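# Taking a group to the Plerik open day: is the hands-on part worth it for non-engineers?

Posted in Visits & Events, Pollthorpe

I help run an adult evening class and we want to take 14 people to the Plerik open day in July. The flyer says visitors can "try folding clothes with hand-held grippers." Most of my group are retired and none of them program. I have three things I'd like to know before I book.

- Do you need any training first?
- How long does each person get?
- Is there anywhere to sit down?

I emailed Plerik and got the same flyer back.

**marrow_lane**

---

Went last year. It was fine. Parking is bad, use the lot behind the Hellus building and walk through. Don't know about groups.

**tk_pollthorpe**

---

I went to the last one and did the folding session, so I can answer most of this.

No training. A staff member gives you a short talk and then you pick up the grippers, one in each hand. You squeeze to close the fingers. My mother did it and she is 79. If anyone in your group has sore hands or arthritis, tell the staff at the start. The grippers get tiring after a while, and they will let you swap out or just watch.

Each person got nine minutes. They do not run over, even if you are in the middle of something. With 14 people and two stations you should plan on a bit more than an hour for that part alone. Ask for the first slot after lunch. The morning is full of school parties.

Start with a towel if they let you choose. T-shirts are next. Jeans are the hardest thing on offer, as the denim is stiff and the layers slide when you bring one leg across the other. The trick is to press down near the fold with one gripper and use the other at the cuff. Go slowly. People who hurry end up dragging the whole pair toward them and starting over.
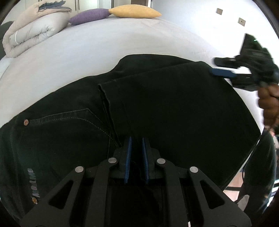

*Jeans on the bed, one gripper near the fold and the other at the cuff.*

Seating: there are chairs in the main hall but very few next to the stations. The hall holds 135 and it was close to full when I was there. Two of my party sat out the talk in the corridor, which was quieter anyway.

The talk lasts 40 minutes and is the weak part. It covers how the recordings from the grippers get used to teach a robot named Qin. The first half is easy to follow and the second half is charts. You can leave at the break without anyone minding.

For booking, skip the general email and ask for the visits desk. Xinyi Shi dealt with mine and replied the same day. Give her the number in your group and say whether anyone uses a wheelchair. One of the beds can be raised if they know ahead of time.

**Yutong Qian**

---

Thank you, that covers it. I've written to the visits desk and asked for the slot after lunch. I'll bring a couple of folding stools.

**marrow_lane**

*Last edited 25 Jan 2026*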